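Drulora Bench Pair (two-arm kitchen bench)
Sold and supported by Drulance, Borumley

I've been selling kitchen equipment for a long time, mostly ovens and dishwashers and the odd walk-in fridge, and this is the page I've rewritten the most. People phone me about the Drulora Bench Pair with very different ideas in their heads. Some want it to cook (it doesn't cook!). Some are worried I'm going to tell them to let two people go. So I've tried to write down what I say on the phone, and if you still have questions at the end, phone me anyway.

The Bench Pair is two arms, a controller and the software to teach them small jobs at a counter. Clearing things to one side, putting mugs on a stand, loading a rack, moving food from a basket to a plate. Fiddly little jobs that eat up the quiet half hour before lunch, and that somebody has to stop doing something better to get done. We have a practice bench at the Borumley shop and I teach most new tasks there first, with ordinary kitchen things.

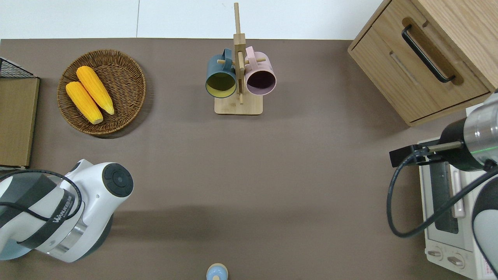
Practice bench at Borumley: both arms, corn in the basket, mugs on the tree.

WHAT'S INCLUDED

Two arms with two-finger grippers
Controller with task software
Stop button on a 2 m lead
Wall chart for the staff room (get this up early, people do read it)
Setup visit and a first training session

WHO IT'S FOR

Staff canteens, school kitchens, care homes, cafés with a proper back room. You want a kitchen where the same small jobs come round every day and where there's a bit of counter you can give up for good. If your counter changes its use three times a day, I'd hold off. The arms can be retaught, but you'll get tired of it before they do.

I put the first one in at the Gál canteen in April. They serve over 100 lunches a day, and the people there had strong feelings about it, which I was glad of because they told me everything! The first week they hated the noise (we had the speed set too high, my fault). They also moved things. Someone would wipe down the counter, push the rack back to a tidier spot, and then the arms would need to find it again. We sorted that out with tape marks and a short talk, and I now do the short talk on every setup visit.

What changed for them was mostly the order of the day. The morning crew used to finish putting dishes away and then start prep, and now the two overlap. The person who was always stuck at the rack gets to do prep with everybody else. She's also the one who learned to teach the arms new tasks, and she's better at it than I am. On the other side, there's a new job that didn't exist before, which is looking after the thing: wiping the fingers, checking the cables, restarting it when it gets confused. Allow time for that in somebody's actual shift. Please don't just hand it to whoever is closest.

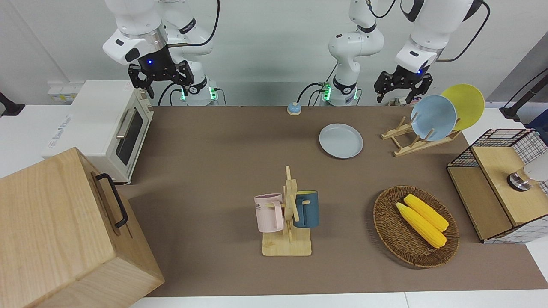
Planning the counter is where I spend most of the setup visit, and I'd ask you to start thinking about it before I arrive. Each arm has a side it's happiest on, and the middle is where they have to take turns. Big things go out toward the edges, and things that get picked up often go where a gripper can come down on them from above. On our bench the toaster oven sits at one end and the dish rack is over toward the other, with the mug tree out front, so there's a good stretch of clear mat in between. Keep a clear stretch like that at your place too. It's tempting to fill it, and I've watched people park a tray of cups there within an hour of me packing up my van. If you have a wire rack or shelf at the end of the counter, tell me its height when you book.

LEARNING A NEW TASK

You show the arms the job by guiding them through it, and you do it more than once, with the items in slightly different places. A simple task takes an afternoon, a fussy one takes longer. Mugs are harder than you'd think, on account of the handles. Plates I'd leave until your crew has had a few weeks with the easy stuff.

Your own people should do the teaching. I can come and do it for you, and I'm happy to, but the kitchens that get on with the Bench Pair are the ones where the crew picked the first task themselves.

CARE

Wipe the gripper fingers at the end of each shift with a damp cloth. No spray, no steam. Make sure the cable loops can move freely and nothing is hanging on them. We do a full service every 1,000 hours of running, and that's included for the first 2,000.

TO ORDER

Call or stop by the Borumley shop. Mornings are best if you want to see the bench, and bring a mug from your own kitchen if you'd like to try it on the tree. I'll need your counter length and depth, a note of where your outlets are, and a rough list of the jobs you'd like off your crew's hands.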